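The Rules of the Small Tray

By Debashish Dissanayake

When Soledad Rivadeneira joined Prolico, the rulebook for collecting hand demonstrations was one page long. It said to start with the jaws open, to end with the jaws open, and to keep the objects in view. Today the rulebook has 43 pages, and she wrote most of them. I have read it two times. It is a dry text, but I learned more from it about robots than from many exhibitions.

The work itself is easy to explain. A person holds a gripper in each hand and does ordinary tasks at home: sorting, folding, putting small things back where they belong. Cameras record what the grippers do, and later a robot arm learns from the recordings. The difficult part is that a recording is useful only if the next person, in another home, works by the same rules. If one collector pinches a cord in the middle and another drags it by the end, the robot learns a mixture of both, and the mixture is often bad.

Chapter 4 of the rulebook is about small soft articles, and this is the chapter that people quarrel about. Hair ties, cords and strings of beads have no fixed shape. They hook on each other. They roll. The first rule of the chapter is that both hands may be inside the tray at the same time, but each hand must have its own article and its own reason to be there.
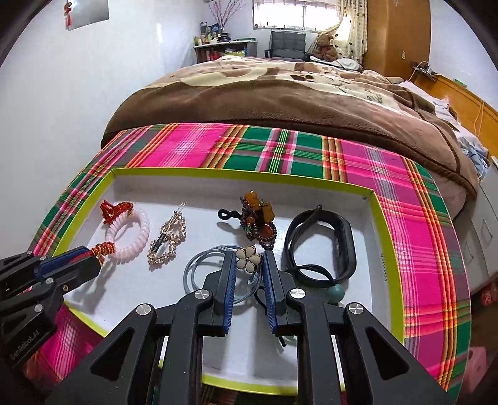
The second rule is about where to hold. Pascual Fuentealba, who reviews the recordings, would like a collector to take an article by its stiffest part. An ornament is better than a loop, and a knot is better than an open stretch of cord. He explained to me that a soft pad pressed on a thin loop gives the camera very little to see. A pad pressed on something with an outline gives a clear moment of contact, and the software can find this moment again later.

Not everybody agrees. Abelardo Ledesma and his sister Ximena Ledesma collect for Carrasco, a smaller firm which adopted the Prolico rules in April and changed several of them. Abelardo thinks that the stiffest-part rule makes the collectors too polite. "In a real house you take the thing how it comes," he told me. "If the robot only knows the good side, what will it do with the bad side?" His sister is more careful. She accepts the rule for the first part of a session and drops it for the rest, and she writes in the log at which recording the change was made. I found her solution sensible, and Rivadeneira also likes it, although it is still not in the book.

The third rule is the one I would have forgotten if I had written the chapter myself. It says that the tray must be shallow, with a light bottom and with a rim in a different color. The rim tells the reviewer at once if a jaw is inside or outside. A light bottom shows the shadow of the finger, and an experienced reviewer uses the shadow to judge the height of the tip above the surface. The cloth under the tray, on the contrary, can have any pattern. For a long time the rulebook demanded a plain cloth. Rivadeneira removed this sentence, and she told me that she was happy to do it. Homes are full of patterns. A robot which has seen only gray tables will have a hard life in a bedroom.

For the same reason the room is left how it is. Collectors are told not to move the furniture, not to clean the shelves and not to hide the toys. They must only remove papers with names, family photographs and anything with an address. The rulebook gives 3 pages to this matter, and Fuentealba rejects a full session if one letter can be read. He is known to be strict, and he does not mind.

Then there is the question of waiting. Beginners want to close the jaws as soon as they arrive. The rule asks them to stop first with the jaws open on both sides of the article, without touching it, and to hold this position for one calm breath. The position is called "the gate" in the book. Reviewers look for the gate before every grasp, and a recording without it goes back to the collector with a comment.

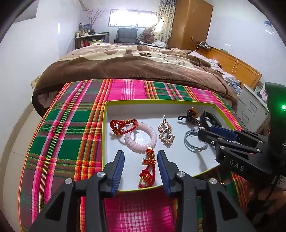 Jaws open on either side of a red cord bracelet, with a second gripper reaching in from the right.

I asked what happens with the recordings that break a rule. At Dromitz, where I visited another team, they are deleted. At Prolico they are kept in a separate folder and marked with the number of the broken rule. In the last review there were 536 recordings of small articles, and 70 of them went to this folder. The most frequent reason was a missing gate. The next one was two hands pulling on the same cord, which the rules allow only in tasks of untangling.

Rivadeneira would like one shared rulebook for all the firms in this field. A first draft, with the working name Lestent, has been passed between the three teams since the spring, and the discussion is slow. Carrasco wants fewer rules about the grasp. Dromitz wants more rules about the light. They could not agree even on the word for the tray, which in one version is a box and in another version is a work area.

She is patient with this. In her office she showed me the old single page, which she keeps inside the cover of the new book. Somebody had written by hand at the bottom: "What about hair ties?" She did not know whose handwriting it was, but she began Chapter 4 the same week.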